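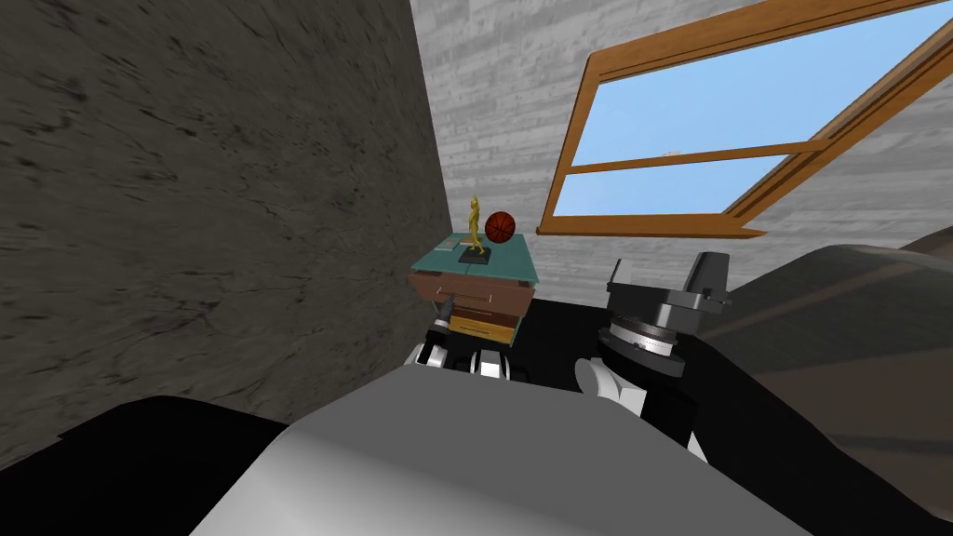

Prikholm should price its landings by the hour

The proposal to cap day visitors at Prikholm has come back, as it does each May, and the number attached to it is again 200. The figure refers to passengers ashore at any one time. It was derived from the surface area of the old quay and an allowance per person borrowed from fire regulations for assembly halls. I have no objection to a limit. My objection is to this one, which measures the wrong quantity and will be enforced at the wrong place.

Consider how people reach the island. The Plurkia ferry makes its crossings on a fixed timetable and carries 126 passengers when full. Private water taxis from Lavoncombe carry the rest, and they leave when they have enough fares to cover fuel. The ferry's arrivals are known a season ahead. The taxis' arrivals are known to the skippers, and then only on the morning itself. Most of the crowding on the quay follows from the overlap of the two between ten in the morning and noon, when the first ferry unloads and every taxi operator is trying to beat the second.

Outside that period the quay works well enough. By three in the afternoon there is room to sit on the bollards. A standing cap treats both periods alike, and it would have the harbour office turning boats away at eleven while leaving the afternoon as empty as it is now. The visitors refused at eleven would not return at three. They would go down the coast to somewhere with a car park.

The council's own trial supports this reading. Over the 32 days of last summer's gate count, 2,992 people landed from water taxis, an average of 93.5 a day. Spread across eight daylight hours that is a modest load. The same table, read by hour, puts well over half of them ashore before noon. The report printed the daily average in its summary and left the hourly columns to an appendix, and the debate since has been conducted almost entirely on the summary.

What I would favour is a landing fee that varies by hour, charged to the vessel. The mechanism already exists. Operators pay a flat berthing charge, logged by time of arrival, and invoiced at the end of the month. Converting it to three bands — a high rate in the late morning, a middle rate at either side, and nothing after two — would require a change to the invoice template and a notice at Lavoncombe. It would not require a gate, a wristband or a booking site, all of which the cap would need before it could be enforced with any fairness.

The usual reply is that operators will pass the fee on and visitors will pay it without changing their plans. Some will. A family that has driven three hours to reach the coast is not going to wait until mid-afternoon to save a few dollars. But taxis depend on marginal fares, and a skipper who can advertise a cheaper afternoon crossing will do so. Abubakar Charters, the largest of the taxi firms, already discounts its last two departures in the shoulder season and fills them. There is no obvious reason the method should stop working in summer.

A second reply has more weight. The island's one café and its boat-hire kiosk are staffed for a morning peak, and both close by four. Moving visitors later means longer trading hours, more wages, and staff who miss the five o'clock boat home. This is a real cost. It could be met in part from the fee revenue, by chartering a later return crossing on the busiest days, and the council ought to ask the ferry company for a quote before it votes.

I would also separate the question of the quay from the question of the dunes, which the current paper runs together. Damage to the dune path depends on where people walk, and very little on how many are standing on the quay at a given minute. The boardwalk ends well short of the north beach. Past that point visitors make their own tracks through the marram grass, and a hundred people will do this as readily as 200. Finishing the boardwalk is a capital item with its own timeline, and it should be costed on its own line.

If councillors want a number in the bylaw, let it be a number of landings per hour, reviewed after one season against the log the harbour office already keeps. The appendix to last year's report would serve as the baseline.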